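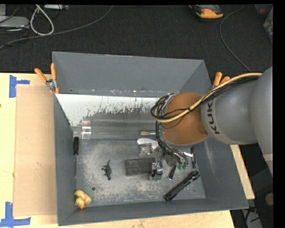 *A gray bin on the light wooden tabletop, cardboard to one side.*

# Home Delivery and Reading Aloud: Progress Report to the Unerwood Fund

**Covering the second half of the grant, through December**

Dear Smaranda,

Thank you for your patience while we pulled this together. You asked for something shorter than the last report, and I did begin with that in mind, but it has been a full six months and I kept remembering things I wanted you to know. I have put headings in so you can skip to the parts you need for your board.

## Where we are

When I last wrote, the home delivery service was running in Farnden only, out of the main library, with one driver and a card file I was embarrassed to show you. We now deliver to Farnden and Tenisport, and we have 34 households on the list. Between the start of July and the end of December we made 131 deliveries. A few of those were doubled up when two neighbors on the same street wanted their books on the same afternoon, and we have counted those as two, as your guidelines ask.

Most of our readers are in their seventies and eighties and have stopped driving. Others are younger and home with an illness or a new baby, or looking after somebody who can't be left. We had not planned for that second group at all. The original application talks only about older readers, and I'd like your blessing to change the wording for next year, as these have turned out to be some of our steadiest borrowers. One young father in Tenisport has read his way through every sea story we own, mostly between midnight and four in the morning, and has started on the whaling histories.

## The large print collection

You will remember that the biggest single item in the budget was large print. We bought 400 titles, which went further than I expected thanks to a closing-out sale at a supplier in the spring. Mysteries and family sagas go out the day they come back. The westerns are slower in Farnden and very popular in Tenisport, and I have given up trying to guess why.

I made one poor choice, and you should hear about it. I bought too many biographies. They looked handsome in the catalog and I thought people would want them, but in large print they are heavy, and several readers told us kindly that they couldn't hold them up in bed. We have moved the heaviest ones to the shelves at the main branch, where they are at least being borrowed by people who can rest them on a table. For the coming year I'd rather spend that share on paperbacks, even though they wear out sooner.

We have also begun asking readers what they didn't finish. It is a more useful question than asking what they liked. People are polite about books they liked and wonderfully frank about the ones they threw across the room, and the notes on each reader's card have gotten much better for it.

## Routes and driving

Farnden is done on two afternoons and Tenisport on one morning. The Tenisport run is longer than it looks on a map, mostly on account of the river road, and in November it flooded twice. Both times we telephoned everyone the evening before and moved the run to later in the week. One reader had run out of anything to read by then and told us so in some detail, and ever since we have left a spare book with each Tenisport household through the wet months. They keep it on a shelf and swap it when they feel like it.

The car is the weak point. It is the same library car that goes to the post office and to the branch meetings, and it needed new brakes in October. The repair came out of the library's own budget, so you won't see it in the figures, but it did cost us four days on the road and I want to be open about that.

## Reading aloud at Bayram House

The part of the grant I was least sure of has become the part I look forward to. You may recall that Bayram House, the assisted living residence on the Tenisport side, asked whether somebody could come and read to residents whose sight has gone. We started in August with an hour after lunch in the day room.

August was hard going. The hour after lunch is when everybody naps, and we were reading short stories to a room of closed eyes. Annick Bélanger, who leads the sessions, suggested moving to half past ten in the morning with coffee, and switching from short stories to one long novel taken a chapter or two at a time. Both changes were right. People come back for a novel. They argue over what the heroine ought to have done, and the ones who missed a session get the story so far from their neighbors, with a certain amount of embroidery.

Annick grew up speaking French at home, and in September she learned that two of the residents had as well. She now stays on for twenty minutes afterward and reads to them in French. It is a small thing and it wasn't in our plan — we only had three French books in the building, all of them for schoolchildren — but the state lending program has sent us a box on long loan and it has cost us nothing beyond Annick's time, which is included below.

The staff at Bayram House have been very good to us. They set the chairs out beforehand and keep the television off until we've gone, and the activities director has asked if we would add a second morning. I'd like to say yes. Whether we can depends on the next section.

## Money

We have spent what we said we would, with two exceptions.

- **Books:** fully spent, a little under the price we expected per title.
- **Mileage:** over budget. The Tenisport run was added after we set the figure, and we didn't revise it when we should have.
- **Staff hours:** on budget, including the added French reading.
- **Audio players:** not yet spent. There is $2,000 remaining on this line.

The audio players need a word of explanation. We had intended to buy a batch of simple players with big buttons and lend them along with recorded books. Before we placed the order, I borrowed three different models and tried them out with readers at home. Two of the models had a charging socket that people with arthritis couldn't manage. The third was lovely to use and was discontinued by the time we'd made up our minds. I decided to wait for its replacement, which is promised for the spring, and I am asking whether the remaining money may be carried over for that purpose. If it can't, please let me know soon and we will look for the next best thing.

The full ledger is attached separately, with receipts in date order.

## What hasn't worked

We meant to hold a tea for the home readers in the fall, so they could meet one another. I still think it is a nice idea, but the whole reason people are on our list is that they have trouble getting out, and when we started arranging rides it grew into something we couldn't carry. We let it go. In its place, two readers who share a taste for the same mystery writer have started passing notes to each other tucked inside the books, by way of our driver. I gather the notes are mostly about who did it and how soon each of them guessed.

Our sign-up form was also too long. It had been copied from the regular library card application, and it asked for a second form of identification that many people no longer keep current. We've cut it to one side of a page and will take the details over the telephone. Eleven of our households joined in the weeks after that change, so I wish we had done it in July.

## Next six months

We would like to:

- add a second morning at Bayram House, if the mileage line can be raised
- buy and lend the audio players once the new model can be tried at home by at least three readers
- replace the card file with something the Tenisport branch can see too
- visit each household once just to talk, with no books to drop off, and find out what we've missed

The last one matters most to me. The driver tends to be on the step for a few minutes at most, often in the rain, and it's no time to ask a person what they would really like. I have set aside part of March for it and will be going along to as many as I can.

You had asked about coming to see a session. Please do. Half past ten at Bayram House is a good time, and the coffee is better than ours. The novel they're on now is a long one and should last into spring, so you'd be arriving in the middle of it, but I'm sure you will be caught up thoroughly before you have your coat off.

With many thanks to you and everyone at the Fund,

Outreach Services
Farnden Public Library

*Attached: ledger and receipts; revised sign-up form; draft mileage request*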